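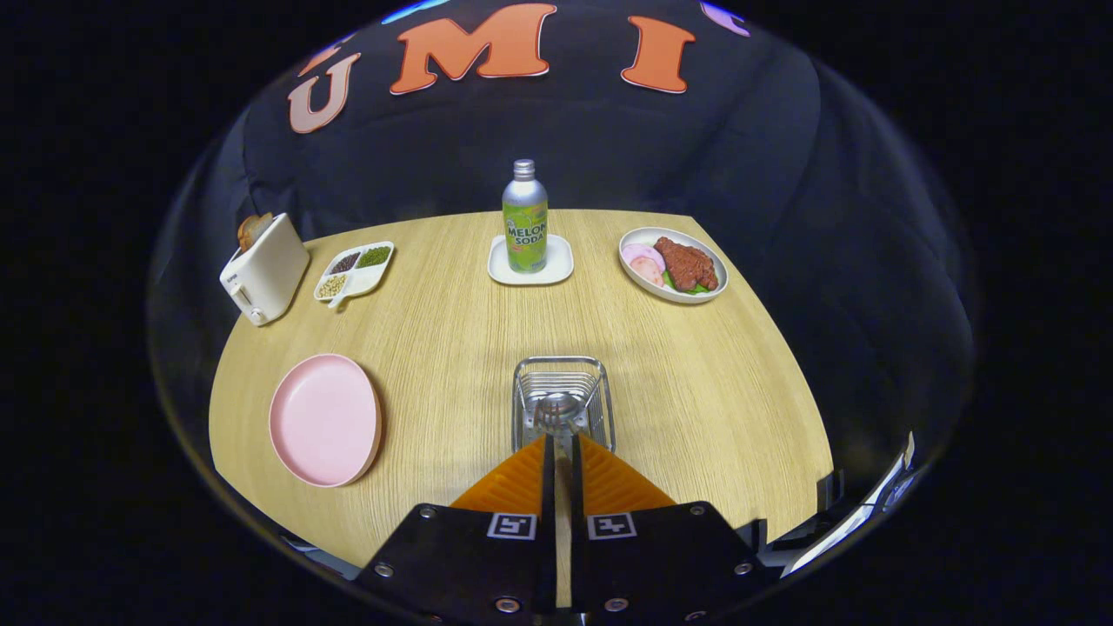
I had been promising my niece Maja a trip to the open day at Plemum since November, and we finally went on 23rd May, along with what felt like half of Horodberg. I'm no engineer (I can barely work my own thermostat!) but I do love watching people show off something they care about, and there was plenty of that. The table we stayed at longest was laid for a sort of breakfast, with a slice of toast sticking up out of a little white toaster, three kinds of beans in a divided dish, and a bottle of melon soda standing on its own square saucer. Maja wanted the soda, naturally. I was more taken with the orange fingers on the gripper, which have ribs like the fins on a fish.

Hongjun Shen was looking after that table, and he was so patient with us. He let Maja hold a gripper like it and squeeze it shut on my glove -- she was very proud of herself -- and he told us that a person does the job by hand first, over and over, and the robot learns from the recordings. They had 556 of them so far, he said, and he sounded tired just saying it.

We stayed until 1730, when they started stacking the chairs, and then had soup at Ginano on the way home. Maja has asked for a toaster for her birthday.

Contact | © Grażyna Brzozowska | Back to top

This site uses cookies. By continuing to browse you agree to their use. OK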